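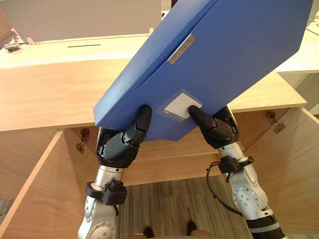
Two-handed hold on a box file, cabinet doors open.

Jokach filing package, worth the weekly rate?

shelfwise
Posted in Service Robots > Office and Light Commercial

We're six days into a trial of the Jokach filing package and I have to give my boss a yes or no by Wednesday. Prirkley handles the rental. They quoted us $740 a week for the humanoid, the hands, the software and phone support during business hours. No setup fee, but the minimum term after the trial is three months.

The job is simple. Box files go in and out of low two-door cabinets. Our files are the big stiff kind, so most of what I care about is whether it can get one through the doorway of the cabinet without hitting a door or a hinge.

So far it does fine with the doors already open. It is slow. A person on my team would be done and back at the desk before it has the file lined up. But we want it for the late afternoon batch, when people would like to go home, so slow is okay up to a point.

Has anyone here kept the package past the trial?

drawer_nine
We had it over the winter and sent it back in February. The lifting was good. The software was what got us. Every time we changed the cabinet layout we had to call in and have the shelf map redone, and the phone support is on their time zone, which was no help to us after lunch.

What cabinets are you using? It matters more than the brochure says.

shelfwise
Low wood-grain ones with swing doors, one upper shelf and a space below. Same style all the way down the room.

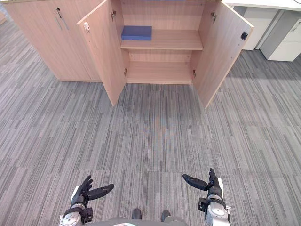
Center compartment open, one blue box on the upper shelf.

The upper shelf is the one I'm asking about. The lower space we could leave for odds and ends and let people handle it.

drawer_nine
OK, that's close to what we had. The upper shelf should be all right. We never got the lower one to work well because it had to bend down so far between the doors. If you only need the top, your results will be better than ours.

mtn_ops
I'd say pass. $740 a week for putting boxes on one shelf is a lot of money. Brouwer quoted us $587 a week for a wheeled base with a single arm, and it has a lift column, so it doesn't need to bend at all. You don't need legs on an office floor.

shelfwise
I looked at Brouwer. One arm won't hold our files level when they're full. The demo unit dropped a corner every time, and they told me to use smaller files. I'm not buying new files for the whole department.

mtn_ops
Then buy new files. It's a one-time cost and the rental isn't.

shelfwise
We'd have to relabel everything too. I did price it out and it's not small.

quietservo
I do maintenance on a few of these, so I'm going to skip the price argument. Ask Prirkley which hands are on your unit. The older Jokach hands are fine for box files. There's also a Wurkov hand kit they offer as an upgrade, and the fingertip pads on that one wear out faster than I'd like on rough cardboard. 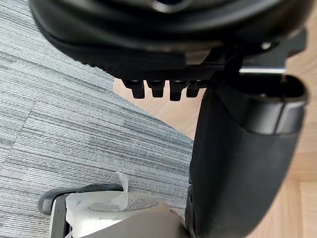

The other thing to get in writing is who pays for wrist camera replacement. On the contract I saw, it was listed as a consumable, same as the pads. A customer of mine argued that one for weeks. If you reach into cabinets all day, the wrists are going to take some knocks, and you want that on their bill.

shelfwise
Thanks, hadn't seen that. Checking the contract now. It says "wrist accessories" under consumables, no further detail.

quietservo
Yeah, get them to spell it out.

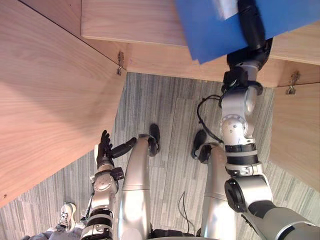
My bigger worry with any of these packages is cable routing. The arms are sealed well enough, but add-on wiring gets tied down by whoever did the install, and the quality varies. On yours the black cable at the right wrist bows well out to the left before it comes back to the arm below the round joint. With a door open on each side of the opening, I'd want that loop shorter before it catches on something. Have them clip it along the forearm and leave only enough slack for the wrist to turn.

drawer_nine
Seconding this. We snagged one on a door hinge in our second week. Cable was fine, but it faulted out and we had to restart the whole batch.

mtn_ops
Still think you're paying for legs.

shelfwise
Noted, mtn_ops. I've emailed Prirkley about the cable and the consumables wording. I also asked if they'll do one month at a time instead of three. If they say no to that, I'll probably tell my boss to wait. Will post what they come back with.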